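# Glass on black: the small-glassware table

*13 Jan 2019*

I love a glassware table. Give me a black cloth, a rack and a few clear pieces and I can happily lose a whole afternoon! This page belongs to the Ekora set, which I started in December and keep adding to as I sort through everything. The full collection is up to 600 pictures now, and most of them will never leave my hard drive, but this little group I kept coming back to.

If you've never tried looking at lab glass on a dark surface, please do. On a white bench a clear tube nearly vanishes. On black, every rim and edge picks up a line of light, and you start noticing shapes you'd otherwise walk right past. The cloth in these has a scalloped edge too, like something from a dining room, and I think it's wonderful.

## The funnel and its flask

My favorite pairing on the table. The funnel is translucent white plastic with a good wide mouth, and its stem goes down into a small round-bottom flask. There's a faint pinkish trace at the bottom of the glass – easy to miss, and lovely once you spot it.
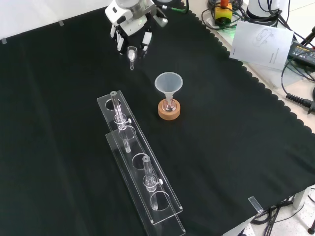 A round-bottom flask can't stand up by itself, of course, so it gets a cork ring. I have a real soft spot for cork rings. They're light, they're kind to glass, they don't slide around much, and they look good next to just about anything. I own a few from an old Merker box (the lid is long gone) and they've held up beautifully through years of being stacked, dropped and rolled under things. If you're putting together a small kit at home for display or for drawing practice, get the ring at the same time as the flask. I didn't, and my first flask lived in a cereal bowl for months.

## Stopcocks, my weakness

Two tubes stand in the rack, each with a little white stopcock handle sticking out to the side. I know it's a tiny thing, but those handles make the whole row for me. 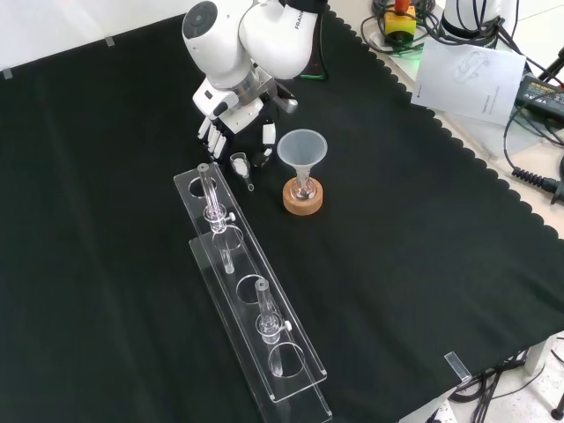
Stopcocks are the part of any glassware catalog I read slowly. In the notebook for this set I have 113 entries, and a silly number of them are about handles and where they point. Gallery no. 5, the Phetsri one, has a whole run of bigger pieces if you share the affliction. Some of those are great big things with long, heavy handles, and I had a terrific time with them, but I still like the small sizes best.

There's also a short, cup-shaped piece with a narrow stem that goes with this group. Small adapters like that are what I lose first at home, so mine now live in a lined tin with a sheet of felt between the layers.

## The rack

Clear acrylic, two levels, a row of round holes along the top. Set on a diagonal, it leads your eye right across the cloth, and I like the open holes every bit as much as the filled ones.
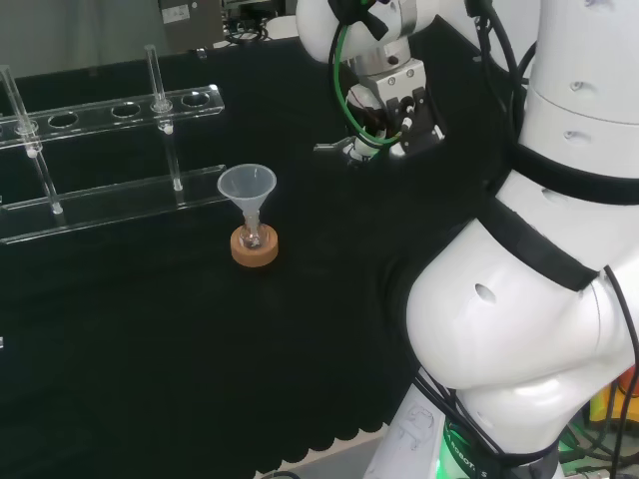 ## From the same side, a little later in my sorting

I very nearly picked just one view from this side, and then couldn't. The front hem shows nicely in both, with the pale gray floor beyond it.

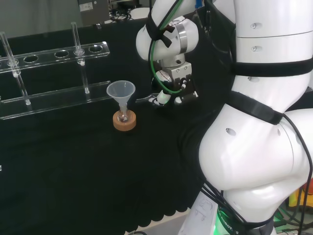 Acrylic scratches if you so much as look at it, by the way, so if you have a rack like this, use a soft damp cloth and skip the paper towels. Mine gets a rinse in lukewarm water with a drop of dish soap and then air-dries on a towel. I learned this on a Doka rack that is now mostly scratches (still use it, still love it!).

Next up are the tall cylinders, plus 4 pages of notes on stoppers that I need to type out. If you have a favorite odd piece of glass, write and tell me about it – shape, size, where you found it, all of it. The address is at the bottom of the contents page.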